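Ulo (robot arm project)

10/8/22 -- Naledi Hlongwane
2 min read

Ulo is a two-armed tabletop robot designed by Pieter Moodley and Sachiko Shibata at the Zakholm shared workshop. Work began in April with a simulated copy of the arms, in which grips and movements are tried before any parts are cut. The simulated bench has a plain white top and a small set of props, among them a wooden tray.
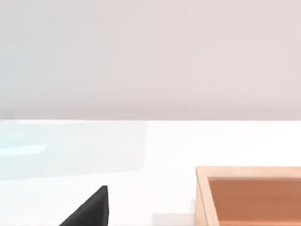

Moodley drew the first gripper for a single arm. Shibata added the second arm after the pair found that many bench jobs need one hand to steady and another to lift. The joint housings are printed at Zakholm, and the control program -- named Adams after the street outside -- runs on a second-hand desktop computer. A full test run in simulation is 2000 steps long.

Early runs used flat blocks. Rounded props came later, as they show up poor finger angles sooner.
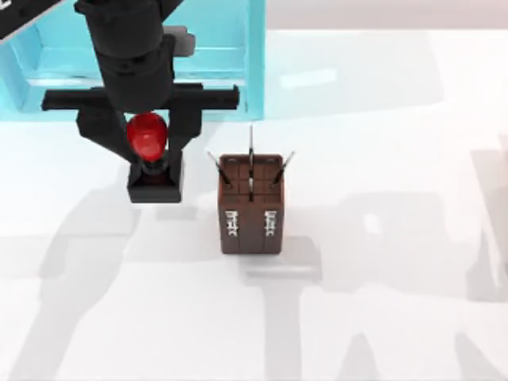
Can the arms be built without the simulation?
They can, but the builders advise against it. Shahla Ansari, a workshop member, built a single arm from the drawings alone and had to reprint both fingers after they met at the wrong angle.

The parts list has 58 entries, most of them fasteners. Motors are the largest cost. The drawings are kept in the workshop's shared folder, and Pieter Mofokeng looks after changes to them. Version 407 is the one in use at present.
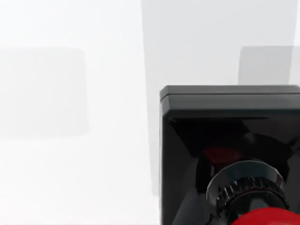 Black housing with chrome ring and toothed collar, in simulation.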